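Two-arm teleop: demos of folding bubble wrap keep coming out jerky
Posted in Teaching by Demonstration, 18 February 2019

petridis_bench
Hello all! We've been recording bubble wrap folding by remote control, two arms facing each other, and I've got 100 demos so far. Played back, nearly all of them shake when the grippers get close together. It's only me driving, both hands on the leader arms, and I'm tired by the end of a run. Should I smooth the recordings or start over? My setup, with the wrap lying crumpled beneath the grippers:
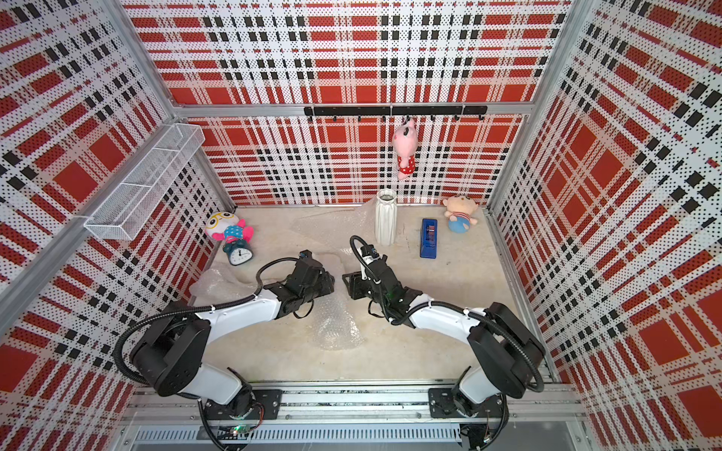 2 replies

Largate
Oh, I remember this stage well! Please don't smooth anything yet -- watch a few runs at half speed first and see where your hands hesitate. Mine always did it just before the pinch, when I couldn't judge the depth. I ended up doing sets of 12 with a proper break, and practicing the close-in part by itself for a while before recording any of it. Keep the old demos in their own folder, too. I threw mine out and was sorry by March.

One more thought: clear wrap is hard to see on a screen, so if you can sit where you see the arms directly, do that.

zuvis604
Check your cables, could be a snag at the wrist. Otherwise what Largate said, I'd redo them.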